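자주 묻는 질문

우넬(Unel) 성경 읽기 모임에 관심을 가져 주셔서 감사합니다. 저는 한국어를 외국어로 배운 사람이라 표현이 조금 딱딱할 수 있습니다. 이해가 안 되는 부분이 있으면 메일로 물어봐 주세요.

모임은 언제 합니까?
매주 수요일 저녁 7시 30분에 시작합니다. 읽기와 나눔을 합해서 두 시간이 걸립니다. 8월에는 모임을 쉬고, 집에서 혼자 읽을 수 있는 본문 목록을 보내 드립니다.

교회에 다니지 않아도 참석할 수 있습니까?
네, 참석할 수 있습니다. 성경을 처음 펴 보는 분도 계시고 오래 읽은 분도 계십니다. 등록 교인인지 묻지 않습니다. 다만 모임의 처음과 끝에 짧은 기도가 있습니다. 기도를 원하지 않는 분은 조용히 앉아 계시면 됩니다.

지금은 무엇을 읽고 있습니까?
룻기를 끝내고 요나서를 읽고 있습니다. 요나서는 네 장으로 된 짧은 책이지만 우리는 천천히 읽습니다. 지난 모임에서는 1장의 폭풍 이야기만 읽었는데도 시간이 모자랐습니다. 요나가 왜 니느웨가 아니라 다시스로 가는 배를 탔는지에 대하여 의견이 많이 달랐습니다. 다음 책은 야고보서입니다.

어떤 번역을 사용합니까?
소리 내어 읽을 때는 개역개정을 사용합니다. 어려운 단어가 나오면 새번역을 같이 봅니다. 저 같은 외국인에게는 새번역이 더 쉽습니다. 다른 번역이나 자기 나라 말로 된 성경을 가져오셔도 좋습니다. 같은 절을 두 언어로 들으면 전에 보지 못한 뜻이 보일 때가 있습니다.
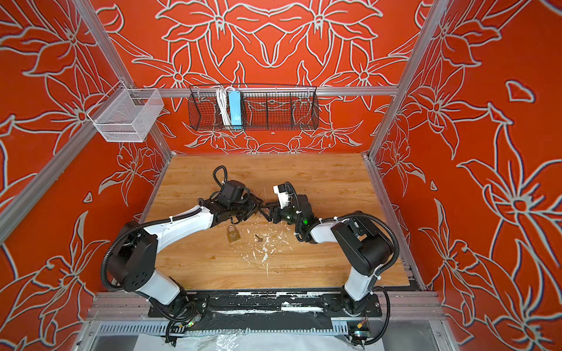

번역이 서로 다를 때에는 어느 쪽이 맞는지 바로 정하지 않습니다. 먼저 앞뒤 문장을 다시 읽고, 그 다음에 칸(Kan) 주석의 설명을 확인합니다. 그래도 분명하지 않으면 질문을 공책에 적어 두고 다음 주에 다시 이야기합니다.

미리 준비해야 할 것이 있습니까?
본문을 한 번 읽고 오시면 충분합니다. 소드니스(Sodness) 읽기표를 사용하시는 분은 그 주의 칸을 보시면 됩니다. 읽기표는 40주 과정입니다. 중간에 들어오신 분은 처음으로 돌아가지 말고 그 주의 본문부터 읽으십시오.

비용이 있습니까?
참가비는 없습니다. 인쇄된 읽기표를 원하시면 한 부에 2,000원입니다. 파일은 무료로 보내 드립니다.

소리 내어 읽는 것이 부담스럽습니다.
차례가 왔을 때 "다음 분"이라고 말씀하시면 됩니다. 이유를 설명하지 않으셔도 됩니다. 저도 처음 몇 달 동안 그렇게 했습니다. 구약에 나오는 이름의 발음이 저에게는 아주 어려웠습니다.

아이와 함께 가도 됩니까?
네. 아이를 위한 별도의 반은 아직 없습니다. 그림 그릴 종이와 색연필은 있습니다.

결석하면 내용을 어떻게 알 수 있습니까?
데스테로(Destero) 게시판에 그날 읽은 본문과 나온 질문을 올립니다. 개인적인 이야기와 기도 제목은 올리지 않습니다. 모임에서 들은 다른 사람의 사정도 밖에서 말하지 않도록 부탁드립니다.

참석 신청은 어떻게 합니까?
처음 오시는 분은 화요일까지 메일을 보내 주십시오. 이름과 사용하시는 언어만 적어 주시면 됩니다. 두 번째부터는 연락 없이 오셔도 됩니다.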